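Clerngate cell 3, inspection before release of program
Checked by: Pin-yu Ko
Date: 16 April 2021

1. Emergency stop reachable from operator position. OK.
2. Speed limit in teach mode. OK, key is kept by Witold Sikora.
3. Tool load entered in controller. OK after correction, old value was from the Gitlow tool.
4. Cable and hose clearance over full path. OK, 12 slow cycles, no contact.
5. Program number agrees with the sheet. OK, 234.
6. Approach to part. Open, see comment.
7. Work surface free of loose items. OK in simulation, to be repeated on the floor.

Comment to points 6 and 7
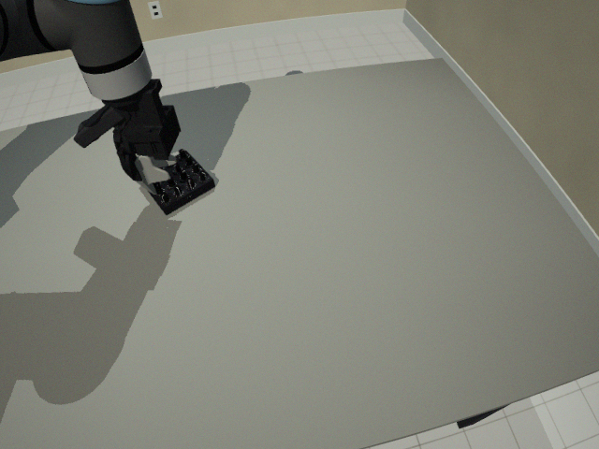 Point 6 stays open until the approach height is written in the sheet. Our rule from Lokeck says that the last part of the way down is made at reduced speed, and the sheet must say where this part begins. With the gripper so low at the black tray, and one pale fingertip pad reaching over it, I want this number before anybody runs the program at full speed. For point 7 the rest of the tabletop is bare, as the rule asks – please keep it the same on the real table, also no pens and no gauges.

Witold asked if the Cieślak form can replace this one. It can not, the form has no line for tool load.

Grease interval is 3000 hours, next check in June. Please sign point 6 only when the sheet is changed, and send me the new copy.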